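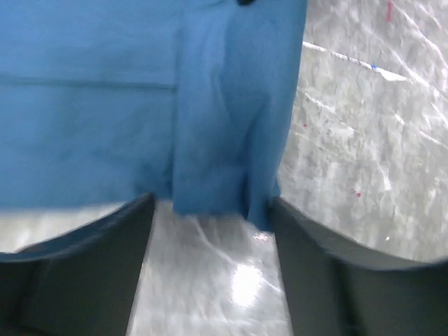
Step 4. Record the grasp from the wrist view

This page continues the Lollwood guide for collecting cloth examples. I suppose you already finished steps 1 to 3, so the arm is homed, the wrist camera is streaming and the Zerik recorder shows a green light beside each channel.

For the grasp, the wrist view is the one the model will depend on most, so drive by it and keep your eyes away from the room. Bring the fingers down slowly until a fold of cloth hangs in the gap between them. With the light blue cloth you want to see a narrow tongue of fabric, with the dark grey finger on each side and the pale surface still visible under it. If the fabric covers both fingers completely, you are too deep. Go up a little and approach again, in the same episode. A correction is useful to the learner and you should not cut it out.

Some blur is normal when the wrist moves. We keep those episodes. We throw away only the ones where the fabric edge cannot be followed by eye at half speed.

Glare is a different matter. A shiny work surface gives back the overhead light as a white spot, and it travels when the camera travels. One spot is fine. Do not change the lamps in the middle of a batch to remove it – the batch becomes two batches, and you will have to label them separately.

Step 5. Close, lift, hold

Close the fingers at the slow setting. Lift straight up by the width of your hand and hold for 3 seconds before you press Stop. Many new operators press Stop during the lift, and then the learner never sees how a finished grasp looks.

Step 6. Change the start position

After each episode, drop the cloth from a different height or turn it a quarter. Please don't smooth it with your hands. Creases and gathered parts are what we want in the data.

One batch is 40 episodes. In March we trained on 104 episodes from only one operator, Belmiro Ramalho, and the policy copied his habit of coming always from the left. With 163 episodes, shared between him and Ximena Barrientos, it was much less strong. So change operators at the half of the batch if you can.

Step 7. Label before you go home

Open the batch in Dimamov and mark each episode as grasp, slip or miss. When you are not sure between grasp and slip, choose slip and write a short note in the comment field.

Then close the batch and continue with the page on uploading to Paiva.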